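The Patience of Small Objects

In the morning, before the first coffee is finished, Yurani Zapata has already moved the robot's hands through the same task many times. She does not write commands for it. She guides the two arms, the arms record every joint and every camera view, and later a model will study what she did and try to do the same.

The company is called Stundisen, and it rents the ground floor of an old printing house. Its product, named Akow, is a learning system for repair workshops, the kind of place where the work is never twice the same. For such work there are no ready examples to download. Somebody has to make them.

"People think the difficult part is the model," says Bindu Nadar, who leads the collection team. "For me the difficult part is to be bored in the correct way."

She explains it with numbers. In May the team kept 69 good recordings of one simple task, to pick up an object and put it down at the other side of the table. Another 23 were thrown away. In some of these the operator was hesitating, and the model learns hesitation very well. It will stop in the air for a moment before each grasp, exactly like a tired person.

So there are rules. An operator works 41 minutes and then must rest. Between two recordings the objects change place, and they should not be arranged nicely. A roll of duct tape is easy, because it keeps its shape. Wires are another matter - each time they fall they make a new figure, and no recording shows all of them.

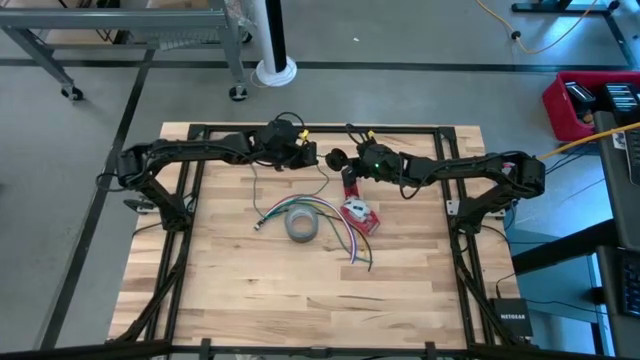
Chandrasekhar Achari, the newest operator, came from a bicycle shop and was surprised how much he had to slow down. His own hands correct a mistake before he notices it. With the arms he must see the mistake first, then decide if it is worth to keep. Nadar often says yes. A recording where the grip slips and is recovered teaches something that a perfect one cannot.

In the afternoon Zapata takes her place again. She wants two more good ones before she goes home, and the wires are next.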